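Skelwood Shared Kitchen: Clearing and Wiping Down Surfaces
Student project report, Myroslav Moroz
2022-01-10

3.2 Surfaces

We cleared one work area at a time and wiped it before anything was put back. Pale surfaces were graded by eye, plain or marked.
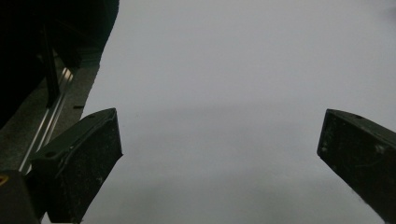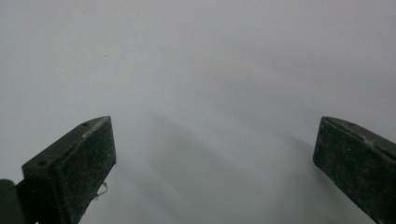

Figures 4 and 5. Pale gray surface, no print or seams visible, graded plain.

Of 29 areas on our list, 26 were graded plain. The other three had old stains near the stove and were left for May. Wiping took 15 minutes per area, longer by the sink.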